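Laundry Corner Checklist, Urnside House
Shared washer, ground floor
Inspection date: July 30, 2019
Previous check: May

This was a really pleasing round! The May list had several open items and most of them are closed now. Comments are under each line, so please read those too and not only the OKs.

1. Washer stands level and doesn't rock
OK. Pushed down on all four corners of the top. Solid as anything, even on carpet. Great improvement on May, when it walked a little during the spin.

2. Top of machine clear
OK. No bottles, no boxes of powder, no stray socks. Keep it up, everyone.

3. Stickers and labels in place
OK. The label on the top is still stuck down flat. Please don't peel it, we need it when we call Tedesco for parts.

4. Control knob turns and clicks through all positions
OK. Lovely firm click.

5. Door opens fully and stays open
OK. Swings right out on its hinge with no sag. Door glass checked for chips with a flashlight, none found.
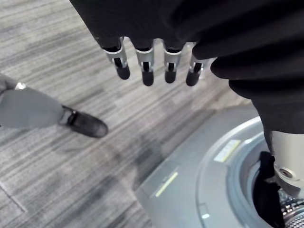
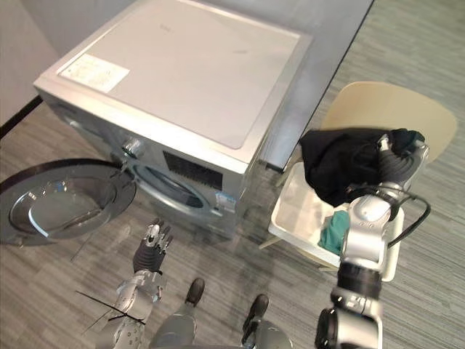
Items 2 to 6: front-loading washer with the drum opening in view.

6. Door gasket clean and free of cuts
OK, with a note. Wiped all the way around and found one hair tie in the lower fold (and 12 cents, now in the laundry jar). Run a finger through that fold after every load, it takes no time at all.

7. Drum empty and smooth inside
OK. Spun by hand and felt for snags. Nothing caught on the cloth.

8. Inlet hoses
OK. Both replaced after the May check with the braided kind from Flula. Dry at both ends after a full cycle. So happy to have this one off the list!

9. Drain filter
NEEDS WORK. Plenty of lint. Cleaned on the spot, but it should be done every 15 loads and the log sheet shows 46 since the last time. Log sheet moved to the inside of the closet door where people will see it.

10. Power cord and outlet
OK. Cord not pinched, plug not warm after the cycle. No extension cords, please, ever.

11. Carpet by the washer
WATCH. Felt dry, no smell. Still, carpet hides a slow leak very well, so press a paper towel into it once a week. A drip tray has been priced at 84 dollars from the Drellbridge store and I would love to see us get it.

12. Chair
OK to stay for sorting and folding. Legs are steady. Keep it far enough back that the washer door never swings into it, and leave a clear path to the wall outlet.

13. Children and pets
Reminder only. Look in the drum before you start a load, and close the door when you're done for the day.

Still open: filter schedule (item 9), drip tray (item 11).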